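Gift wrapping for people who hate the fiddly bits

I have loved wrapping presents since I was small enough to be given the offcuts to play with, and I still get a little thrill when the first roll comes out of the cupboard. Mine comes out in August. I know! But we have a run of family birthdays from then until the new year, and by December I want to be sitting down with a mince pie, with every parcel labelled and stacked on top of the wardrobe.

Last year I kept a tally in the back of my diary and got to 116 parcels, counting the ones I did for neighbours and the tombola at Lultlow, where I had a table to myself and a queue. Friday evening, radio on, tape stuck all along the edge of the chair – bliss. A lot of people stopped to ask how I do things, so I promised I'd write it down.

Paper first

Buy it thicker than you think you need. The cheap stuff tears on every corner, and you end up patching it with a bit that never quite matches. I get plain brown paper on a big roll from Flillix, the packaging place behind the station, and it lasts me the best part of a year. It takes paint and potato prints beautifully, it folds crisply, and children can draw on it while you get on with the next one. For the fancy ones I keep a few sheets of patterned paper flat under the bed, never rolled (rolled paper fights you the whole way).

Measure by laying the present on the paper and bringing one side up and over. You want the edges to overlap by a couple of fingers. For the ends, the paper should come up a bit more than halfway, and any extra gets trimmed off before you fold, because bulky ends are what make a parcel look lumpy.

Ribbon

My favourite subject! Cotton tape, wool, strips of old shirt, that lovely waxed string from Rissanen that smells faintly of honey. I once bought a 500 metre reel of green twine at a closing-down sale and I'm still using it. My sister-in-law thinks I'm mad, and she also rings me every Christmas Eve to ask if I've any to spare.

If you only learn one thing, learn to tie the bow with the parcel upside down first: cross the ribbon underneath, turn it over, pull tight, then tie. It sits flat on the shelf and doesn't slide off.

And then there are bags

I used to be terribly snooty about gift bags. I thought they were cheating. Then I tried to wrap a teapot, and after 40 minutes and most of a roll of tape I had something that looked like a cauliflower. Bags are wonderful for teapots, plants, jam, slippers, anything with a spout or a handle. Put a folded piece of card in the bottom so it stands up properly, wrap the present loosely in tissue, and let the tissue stick out at the top. Fold them flat afterwards and they'll go round the family for years. We have one that has been to my mum's and back more times than I have.

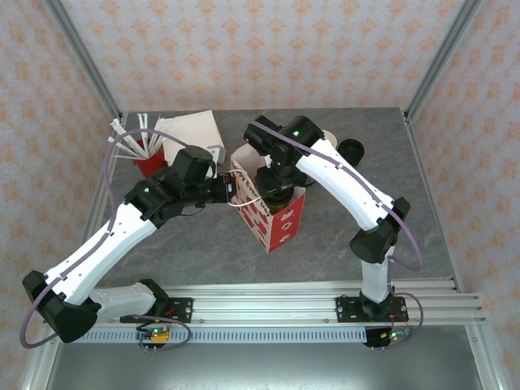 Tags and labels

Cut up last year's cards. Pinking shears if you have them, a hole punch, a bit of string, done. I keep mine in a Flesov biscuit tin, sorted by colour, and there's always one the right size. Write the name before you tie it on – I have put a pen straight through the paper more than once doing it the other way round.

For birthdays I like to write a clue on the back as well. My nephew had "you can't eat it but you'll want to" on his last one and guessed soap, then candle, then soap again. It was a candle.

Next time I'm going to have a go at fabric wrapping, with squares cut from an old duvet cover, so if you've done it and have tips about which knots hold, please leave them in the comments!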